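Skarnedum Community Workshop
Minutes of the Regular Meeting, 11/25/20

Present: 8 members. Selorm Ofori in the chair. Minutes of the previous meeting were approved with one spelling correction.

1. Demonstration visit
The chair reported on the visit to Milteo, where members were shown the kitchen simulation used for arm trials. All of it runs on screen. The host took the group through the putting task first and answered questions as it went along. Members asked whether the ball could be moved between attempts – it can, and so can the obstacles on the mat. The host said 200 attempts are set up for each version of the course.

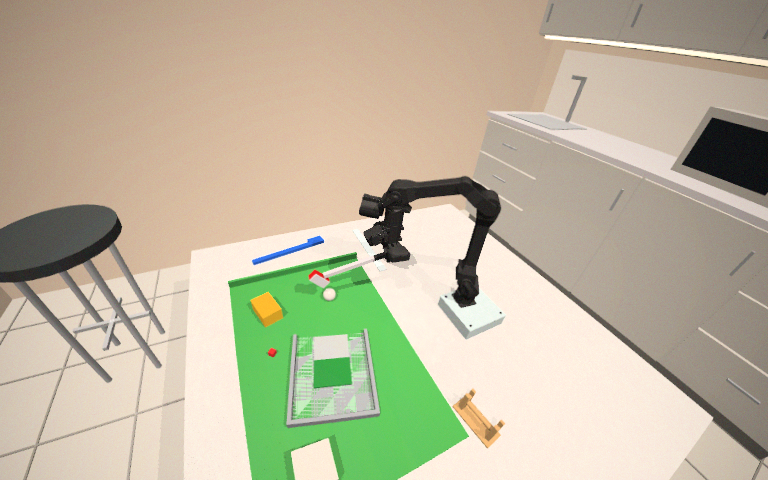

Putting task in the Milteo simulation, with the club at the ball.

There was some discussion of the grip. One member felt the shaft was too thin for a fair test and would like to see a thicker one tried. The chair will pass this on in writing. It was also asked if the same course could be run on a real table at Gbeho. Milteo has no plans for this at present.

Agreed: a letter of thanks to go to Milteo.

2. Open day
The open day is set for May, in the Gbeho room. Milteo has offered to show the putting task on the large screen. Six people are needed for the door and the sign-in desk, and four have put their names down. The chair asked that visitors be let in by groups, as the room was too full last time.

Agreed: the chair to confirm the room and the screen.

3. Costs
Travel for the visit came to $181. Approved for payment. The quote from Astach for printing the open day flyers has not come in yet and is held over.

4. Other business
The side door is still sticking. Carried over.

Meeting closed. Next meeting date to be sent by email.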